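Re: [tallmont-list] Switching the co-op laundry to cold wash

Natalie Gosling wrote:
> Plundell says their cold detergent cleans as well as hot and
> the building would save 3,000 dollars a year. I think we
> should sign before September. Does anyone object?

I don't object to saving money, but I'd like to see where that number comes from. The flyer gives a total and a picture of a waterfall. It doesn't say how many loads they assumed, or what they think we pay for gas.

We have 29 units and a lot of people who already wash cold. You can't save the same money twice. Keerthana asked the rep about this at the meeting and he talked about enzymes until we ran out of time.

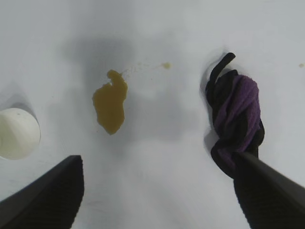
Then there's the price. A tub is 109 dollars and the contract makes us buy from them and no one else. Teemu's sister lives in the Huerta building, where they signed the same deal, and she says half the floor went back to buying their own soap. One building proves nothing, I know. It's still one more than Plundell has told us about.

What I'd accept is a trial: 9 weeks, one tub at a time, no contract, and we compare the gas bills ourselves. If they won't agree to that, I'd want to know why.

Damián Aguirre

4 replies | Share (2)

Recent threads
Bike room keys
Zusach boiler quote, second try
Hallway paint colors
Minutes from Rocío Contreras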